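Sallmont Vitale rebound net review

Posted 19 January 2019

Baseball in this country stops in September for most of us, and from then until spring you either pay for time in a sports hall or you find something to do in the garden. I play second base for Kultunden, at a level where nobody is watching, and last autumn I decided to spend a bit of money on a rebound net. I went for the Sallmont Vitale. I have now used it through the back end of autumn and most of the winter so far, which is long enough to say what I think of it.

For anyone who has not used one, a rebound net is a tight square of netting held in a metal frame. You throw the ball at it and it comes back. The angle can be changed so that it comes back along the ground, on the line or up in the air. A brick wall does some of this for nothing, but a wall wrecks the ball and annoys the neighbours.

Price and delivery

I paid £34 in the Kanby sale. The normal price is higher than that and moves up and down, so I would wait for an offer if you are not in a hurry. Delivery was free and it turned up in a long flat box, a bit battered at one corner, nothing damaged inside. The box weighs 8 kg and I carried it through to the garden on my own without any trouble.

Inside were the frame tubes, the net, a bag of elastic loops, four ground pegs, a bag of bolts and a single sheet of instructions. You need your own spanner. The sheet does not say so until you are halfway down it.

Putting it together

The box says 15 minutes. I took a good deal longer, and nearly all of that was the net. The frame is easy. The tubes push together with spring buttons and the two legs at the back bolt on. The drawings are clear enough.

The net is fixed with elastic loops that hook over the frame all the way round. If you start at one corner and work along, as I did, you reach the last side and find that nothing will stretch far enough. I had to take half of them off and start again. Do the four corners first, then the middle of each side, then fill in the gaps. The instructions should say this and they do not. Gloves help as well, as the loops pinch.

Once it is up it can stay up. There is no quick way to fold it flat with the net on. The back legs swing in, so it will lean against a fence or a shed wall, but it will not go in the boot of an ordinary car unless you take the frame apart. If you want something to carry to the ground for training, look elsewhere.

Ground balls

I bought it mainly for ground balls, and for those it is good. With the net tipped forward on its lowest setting, a firm throw into the upper half comes back hard along the grass. A throw into the lower half gives you a slower one that you have to come in on. After a few sessions you get to know where to aim, which is a slight problem in itself, as you always know roughly what is coming. Throwing from an angle helps. So does moving your feet straight after the throw so that you have to get back into position.

On short grass the bounce is true. On my lawn, which is not flat, it is what you would expect. I tried it on the tarmac at the side of the house too, where the ball comes back a lot quicker, and I would not want a younger child doing that with a hard ball.

My hands are better for it. I can say that much. I do not have figures and would not trust them if I did, but in the sports hall this month I was getting down to the ball earlier than I usually do in January, and the backhand feels less of a lunge.

Line drives and fly balls

With the net upright you get a straight return at chest height, which is fine for warming up the arm and for practising the change from glove to hand. I use this setting more than I thought I would. Ten minutes of it before work is enough to feel it in the shoulder.

Tipped right back, it is supposed to give you fly balls. It does give you pop-ups. An infielder can make some use of them. An outfielder will be disappointed, as the ball does not go high enough or far enough to make you read it and run. You also need to throw hard and fairly low to get any height, and if you miss the net in that position the ball goes a long way. I have been next door to ask for it back more than once.

The angle settings

This is the weakest part of the design. The angle is set by a pin through a row of holes on each side of the frame. Both pins have to match or the frame twists. The pins are on short cords, which is sensible, but the cord on mine came off its ring within a fortnight and the pin was then in the grass. I found it. I have since tied it on with a bit of garden wire and it has been fine.

Changing from one setting to the next means walking round the back, holding the frame with one hand and moving a pin with the other, then doing the same on the far side. It is easier with someone to help. In cold weather it is fiddly enough that I tend to pick one setting for the session and stick to it.

A knob that you could tighten by hand would be much better. I have seen that on dearer nets, though I have not used one for long enough to compare them properly.

Does it stay put?

On grass with the pegs in, yes. Without the pegs, it creeps backwards with every throw and will tip if you hit the top bar. The pegs supplied are thin and two of mine bent going in. I replaced them with some old tent pegs which are longer and hold better. On tarmac you need weight on the back legs. I use sandbags and I would do the same on any hard surface, including an indoor floor.

Wind is worth a mention. The net lets most of it through and I was not expecting any problem, but it went over in a gale before Christmas while pegged out, and pulled the pegs with it. No harm done. I lay it face down now when bad weather is forecast.

Wear

The frame is powder coated and still looks decent apart from the feet, where there is a little rust starting at the ends of the tubes. The end caps do not fit very tightly and I think water gets in. I have taken them off, dried the tubes and put them back with some tape. It would have been better to do that on the first day.

The netting itself is fine. No broken strands. The elastic loops are another matter. A couple have lost their stretch along the bottom edge, where most of my throws go, and the return from that part of the net is softer than it was. There are a few spares in the bag and Sallmont sell more, though the postage makes a small bag of them poor value. I wrote to ask whether the loops come under the guarantee, which lasts 2 years, and was told that the frame is covered but that the loops and net count as parts that wear out. The reply was polite and came the next day. It would be fairer if the box made this clear.

Noise

Quieter than I feared. You get a dull twang off the net and a loud clang if you hit the frame. I keep to sensible hours.

What ball to use

It says on the sheet that it is suitable for baseballs and softballs. With a normal baseball it works as it should. With a softball the return is slower and drops short, so you have to stand closer. Tennis balls come back very fast and are good for quick hands without a glove. I would not use a soaked ball, which is heavy and cannot be good for the elastic. An old one kept for wet days is a good idea, along with an old glove.

Who it suits

If you are an infielder with a bit of garden and no one to hit you ground balls, I think this is money well spent at the sale price. At full price I would be less sure and would want better pins and better pegs for the money. Pitchers will not get much out of it, as there is no marked strike zone, though I suppose you could tie some ribbon on. Outfielders should save up for something else or find a friend with a bat.

For juniors it is a good size. The throw does not need to be hard to get a return on the lower settings. An adult should do the pins and check both sides match before anyone starts throwing.

Good points: true bounce on decent grass, strong frame, netting has lasted, fair price in the sale.

Bad points: awkward angle pins, thin pegs, loops that tire, no help with fitting the net, poor for fly balls.

I will be keeping mine out until the season starts, and then it will go behind the shed for the odd evening when training is rained off at Kultunden but dry at home. I have ordered a bag of spare loops in the meantime and will add a note at the foot of this page if they are any different from the first lot.
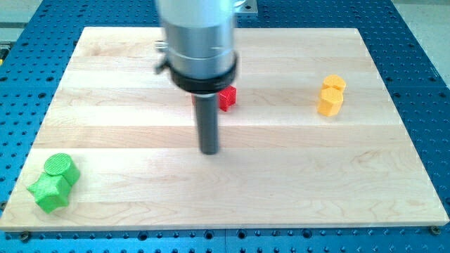
One reader writes that the Vitale they bought for their daughter had the same trouble with the pin cords, and that they swapped the pins for a pair of bolts with wing nuts from the hardware shop. It takes a little longer to change the angle that way, they say, but nothing gets lost in the grass. They also found that taking the loops off along the bottom and swapping them with those from the top evened out the return, and they would try that before paying the postage on new ones.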